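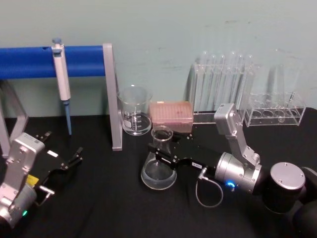

Drimus Bench Cover and Pipette Stand

The Drimus set covers one working position on a lab bench: a black cloth surface cover and a pipette stand with a blue horizontal bar on a gray metal frame. Glassware, racks, tips and pipettes are sold separately.

Pipette stand

Pipettes hang vertically from the bar, tip down. Check the clearance with a tip fitted before loading the bar, as the end of a long tip comes close to the bench surface. The frame stands on the bench and needs no wall fixing.

Surface cover

Black cloth, uncoated, hemmed on all sides. Clear glass and acrylic show up well against it, and so do droplets and lint - shake it out at the end of each shift. Machine wash separately, no bleach. The cover is not a spill barrier. For liquid work in quantity, place a tray under the flask.

Suggested layout

Stand at the back left. Beaker and tip box beside it, with the Erlenmeyer flask in front of both. Test tube racks go at the back right, against the wall, where tall tubes are out of the reach path. Keep one rack mostly free for tubes coming off the work.

Supply

Set: 1 stand, 2 covers
Order unit: single set, or carton of 24 covers
Lead time: 19 working days for cartons, sets from stock
Warranty: 2 years on the frame, none on the cloth

Compatibility

The bar takes Orik single-channel pipettes without an adapter. Multichannel models need the Parsons wide hook, ordered separately. Other makes should be tried on the bar before a full order is placed.

Technical questions go to Kieran Mottram at the Bravosora parts desk. Please have the order number ready.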